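Wrist camera only: a thread on 200 demos and what they bought us

1/ New result from our little group, now that the write-up is finally out of my hands. We trained a pick-and-place policy that gets nothing except the view from the gripper. No overhead camera, no side camera, no helpful angel in the corner of the ceiling.

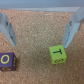

Wrist view over the cork: purple O, green T, both fingers in shot.

2/ The question was dull and I love it. If you have a fixed budget of demonstrations, do you spend them on variety of starting positions, or on doing the same few starts very, very well? Everyone has an opinion. Hardly anyone has a table.

3/ So we made a table. Same budget both ways, 200 demonstrations each, all teleoperated by Arnel Talavera, who has asked me to mention his wrists. Noted, Arnel.

4/ The tidy set looked gorgeous. Smooth approaches, lovely centred grasps, the sort of data you'd frame and hang in the hallway. The policy trained on it behaved like a tourist who has memorised one street.

5/ The scattered set was ugly. Hesitations, second tries, a few approaches I can only call interpretive. That policy won on unseen starts, and it wasn't close.

6/ Our best guess at why: with a wrist camera, the view changes every time the arm moves. A small error early on puts you somewhere the tidy data never went. The scattered data had already been lost there and found its way home.

7/ I say "best guess" on purpose. We tried 2 ways of testing it and they agree with each other, but they were both my idea, so weigh that accordingly.

8/ Jhun Aquino then did the thing I'd been avoiding and reran everything with 5 random seeds. The gap shrank a bit. It did not go away. I aged visibly.

9/ Caveats, before someone lists them for me. Foam cubes are forgiving. Cork is a kind surface that doesn't glare back at you. I'd expect worse on anything shiny and I make no promises at all about cutlery.

10/ Also, letters on the cubes may be giving the policy more to hold on to than plain colour would. Blank cubes are next, on the Galang rig, once I've won the booking argument.

11/ The training code is called Clolent. Please don't ask what it stands for. We picked the name in November and have been reverse-engineering the acronym ever since.

12/ Practical upshot if you're collecting your own: move the cubes more than feels polite, and keep the wobbly recoveries. I deleted a whole folder of those early on for being "messy" and would quite like them back.

August 28, 2024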